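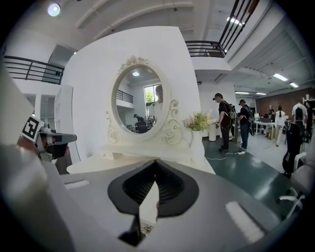

Brorkden Vanity Dressing Table with Oval Mirror and Stool, White

Item no. 3008
Collection: Waltden
Sold by: Plulodgate Furniture and Interiors
Availability: on display in the showroom, order on request

Overview

The Brorkden is a dressing table for people who like the old style and have a light room for it. The mirror is oval, and its white frame carries carved roses and scrolls on both sides with a crest on the top. The table stands on four curved legs. A small upholstered stool comes together with it and goes under the top when you do not use it.

We have sold this model in the Waltden collection for several seasons, and it stays one of the pieces customers ask for by the name. Many of them buy it for a bedroom. Some put it in a dressing corner, a bridal salon or a small beauty studio. Everything is in one white tone, so it is easy to combine with furniture you already own.

What you receive

Table with long front drawer
Oval mirror in carved frame
Small side drawers, to be placed on the tabletop under the mirror shelf
Stool with white upholstery and curved legs
Bag with screws, wall strap and key for assembly
Assembly sheet, 2 pages

The flowers and the vase belong to our showroom and are not included in the price.

Mirror

The mirror is the part that makes this table, so please think about where it will look. If it faces a window, you get good daylight on your face in the morning, but in a sunny room the reflection can be too strong by noon. In this case turn the table a little, or hang a thin curtain. A ceiling light behind your back also shows in the glass.

The mirror is packed separately from the table. It must be fixed on the back of the tabletop before somebody uses the drawers. Two adults should lift it. Please do not hold it by the crest or by the roses, the carving is for the eyes and it is not a handle.

Drawers and storage

The wide drawer in the front is for flat things: brushes, combs, make-up palettes, letters. The small drawers are for rings, hairpins and other things that get lost. Pull them straight and slowly the first days, until the runners become smooth. If a drawer feels tight, take it out completely, wipe the sides with a dry cloth and put it back.

Stool

The stool has the same kind of legs as the table. For a lower or higher seat ask us, we can order another stool from the same collection.
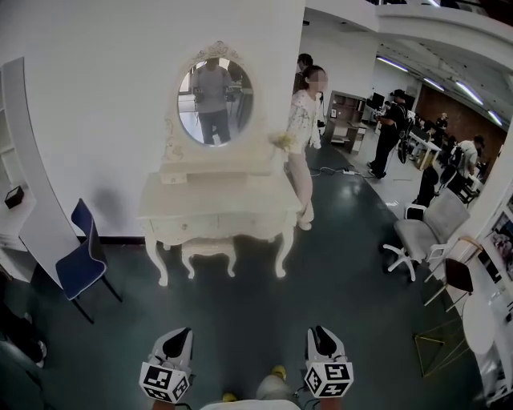 Size and placing

Height of the tabletop: 78 cm
Free space we recommend in front of the table: at least the length of your arm
Number of packages: 2

The legs go outward at the bottom, so measure your wall at the floor and not only at the height of the top. On a smooth floor we advise felt pads, which you can buy with us in a pack of 12. A plain wall behind it is best, because the carved frame is already rich and with a patterned wallpaper it becomes too much for the eye.

Care

Dust collects in the petals of the roses and in the scrolls. Use a soft dry paintbrush once a week, from the top to the bottom. For the tabletop take a damp cloth and then a dry one. Nail polish remover and perfume leave marks on the white finish, please put a small tray under the bottles.
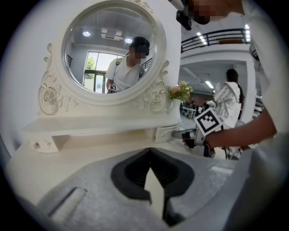

For the mirror glass, spray the cleaner on the cloth and never directly on the glass, otherwise the liquid runs behind the frame.

Customer opinion

"I wanted such a table since I was a child. The assembly took us one evening and the side drawers were the easiest part. My daughter now sits there more than me." Ekaette Lawal

Delivery and visit

We deliver to the door, or to the room for an extra fee. Please check the mirror package while the driver is still with you and write any damage on his paper. Assembly can be booked through our partner Balaskas, also on Saturday.

For questions about item 3008, please ask for Gülizar Ersoy in the showroom.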